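December, late evening
By Ryan Birkett

Back at Skelholm for the hangers. Derek wants 170 good runs of one job: get the hanger into the shirt, get the shirt off the bed. I said in the spring that clothes would eat us alive and I still think so. A box is the same box each time you put it down. A shirt never is. 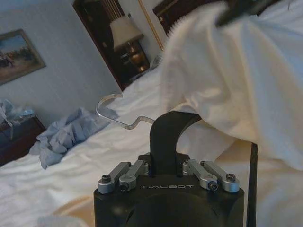 I did the morning on the controls and my shoulders know about it. The trouble with teaching by example is that the machine gets my examples, and I am not good at this. I dither. I go in, back off, go in again, and every bit of that dithering gets saved as if it were wisdom. Barry says it washes out once there are enough runs. Barry said that about the cutlery too, and we all remember the cutlery.

Spent a good part of the afternoon arguing over what counts as a grip on the hook. Malcolm would pass anything that doesn't fall. I'd want it held so the next move is possible — otherwise we are teaching it to get stuck politely. 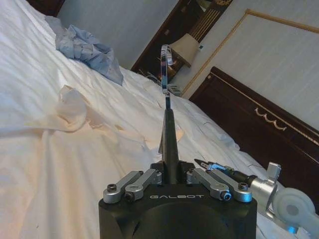 We stopped for tea at 3 and I went back through the notes from Heywood. There were 406 runs in that set and I can't find a line anywhere saying who threw out the bad ones, or whether anyone did. Listik will swallow the lot either way and give us a nice smooth curve. I've stopped trusting nice smooth curves. Same bed, same shirt, same light, so of course it looks clever.

What I'd like is for someone to change the shirt halfway through without telling us. 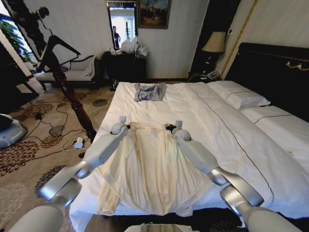 After supper

Read the labels back. I marked 5 as doubtful and Derek turned them all to good before I'd finished my soup. His view is that doubtful is still useful. Mine is that we should say so in the file, in words, where the people at Fondier can read it. I asked Elsie what she'd do, expecting a shrug. 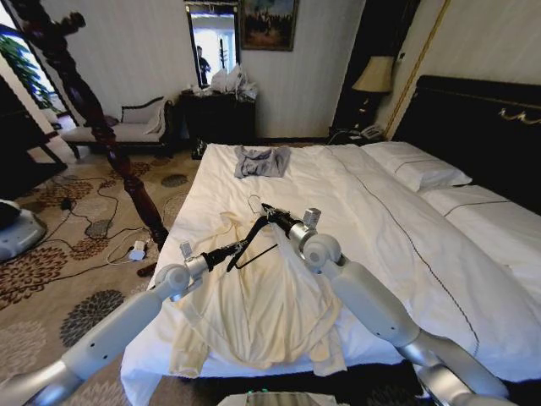
Elsie Sowerby: keep the doubtful ones, but keep them apart, and train it twice, once with and once without. If there's no difference you can both stop sulking.

Fair enough, though it doubles the wait. I've put it to Derek. More sleeves in the morning.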